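Why does my party only pick candidates who've already lost?

We did it again in Brindside. Same man, same leaflets, third go, and he finished 600 votes short. I like him! But at the selection meeting in June there were 11 of us in the room, and not one person under 50 had been asked to stand.

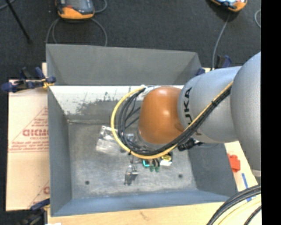

Finding new candidates is dull work and it has to start years early — you can't do it the week nominations close. Our list of possible names is about as well stocked as a big grey metal bin with scuffed walls and a couple of holes in the floor, and we keep reaching in anyway. Ring the younger members now, before Christmas.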